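Maltholm cell, notebook 6
December, afternoon. Present: me (Kartini), Jianguo, Soledad from 2 pm.

Gripper dropout on desktop teardown, run 27

Starting state same as run 26: tower on its side on the profile table, side panel off, CPU out on the fixture. Jianguo was jogging the arm with the knob. I was on the laptop watching the Gimon log. Jog speed limit at 30 mm/s inside the case.

The job was the power connectors first, then the drive. Approach was fine. Fingers closed on the first connector at low force and Jianguo began to back out. At that point the arm went into a protective stop and the gripper did not. It carried on closing to the last position it had been sent. There were wires between the fingers.
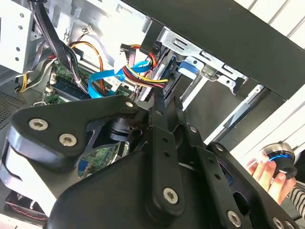
Wrist camera. Gripper at the drive side of the case, knob in hand on the right.

Jianguo let go of the knob straight away. Gimon showed the arm as stopped and the gripper as "moving", then "object held". I pressed the e-stop. Fingers stayed shut, as expected, the gripper holds when it loses power. Opened it by hand-jogging from the pendant after reset, which took longer than it should have. The release steps in the binder are for the old gripper.

Damage: one yellow wire with the insulation nicked. Board looks fine. No one had a hand in the case, but ten minutes earlier I had mine in there tucking the blue data cable out of the way, with the arm enabled. Writing that down because it's the part that matters.

Tried to get the same fault on the drive, with the fingers on the blue caddy and no wires near them. Forced a protective stop 2 times by pushing on the wrist. First time the gripper stopped with the arm. Second time it kept going. So it isn't the cables, and it isn't every time.

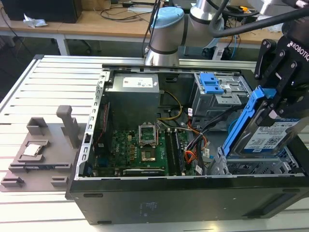

What the log says

Arm status and gripper status come in on separate threads. If a gripper command is already queued when the stop arrives, Gimon sends it anyway. Soledad found the line. The check is done when the command goes into the queue and never again after that. Damián changed the queue in the last update, and I think it dates from then. Have not confirmed – he's at Vollelwood until next week, sent him the log.

Soledad also wanted to rule out the wrist load. The stop threshold was set for the bare gripper and we're now lifting drives with it. Could explain why we get so many stops. Doesn't explain the gripper ignoring them.

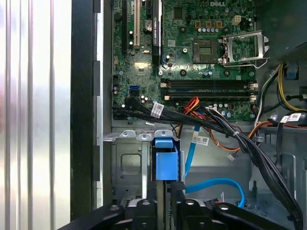

Wrist view over the board and drive cage. Socket open, lots of cable in the way.

Cable routing isn't the fault but it makes everything worse. From this side the fingers have to come in past the data cables whichever way we turn the wrist. Jianguo thinks we should pull the data cables by hand before any jogging near the drive bay. I'd rather keep them in, the whole point of the Ibarra work is towers as they arrive. Left open, ask Catalina.

Soledad and Jianguo went over the approach to the power connectors again at the slowest setting, gripper commands off, to see how much room there is. Not much. The fingertips fit beside the black connector, but the wires are right up against them.

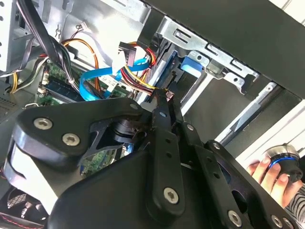
To do

Gripper commands stay disabled in Gimon until the queue is fixed. Tag is on the pendant.
Clear the queue on any stop, and check arm status again at send time (Damián).
New payload values, gripper plus drive (Soledad).
Replace the release steps in the binder. Print big.
Hands in the case only with the arm disabled. Goes for me too.
Tape or swap the nicked wire before that tower is used again.
Incident form: filled in, needs Catalina's signature.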